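Stulumgate Evening Classes
Home Skills, handout 2: Folding tops

Bring two or three tops of your own, clean. A sweatshirt is best for the first hour because thick cloth forgives you. Class starts at 7.

There are a lot of claims made for folding. The Muvedov method, which some of you asked about in February, promises a third more room in any drawer. I tried it on mine and got the same drawer with fewer socks in it. The Fuvovska roll is quick, but I don't believe it prevents creases, and the leaflet offers no evidence that it does.

What I will defend:

Lay the top flat, all of it, sleeves included. Most bad folds start with a sleeve caught underneath.
Smooth from the middle outward with your palm.
Fold the sides in, then the hem up. Whether you fold in halves or thirds matters less than the books say. Match the shelf.
Keep the unfolded pile off to one side, at the back.

A printed grid on the table is supposed to help you fold square. I remain doubtful. Try one top with it and one without.

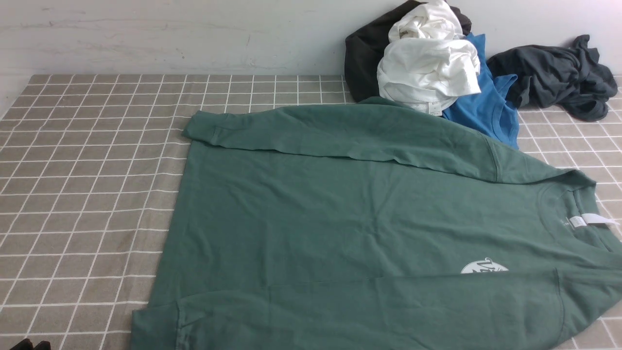
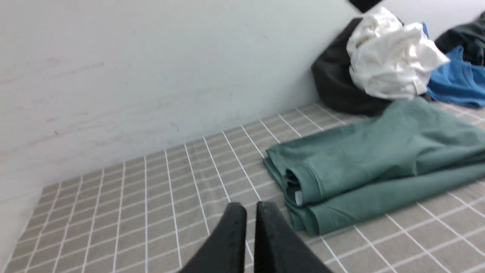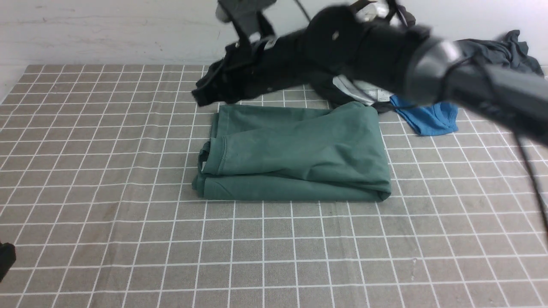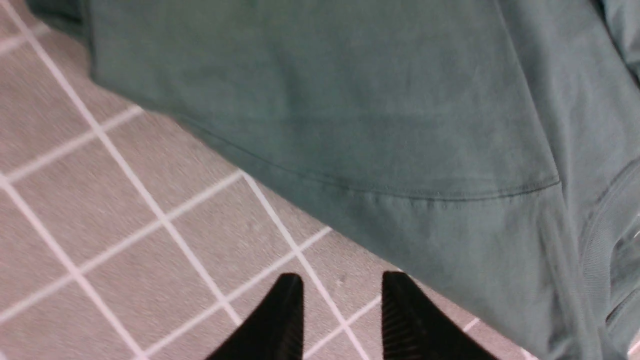
Folding boards cost money and do one size well. If you already own one, use it, but don't buy one for this class.

For next time: fold the same top by two methods, leave both in a drawer until we meet, and write down which looks worse. Skip the before and after photos. I want the creases, so bring the tops.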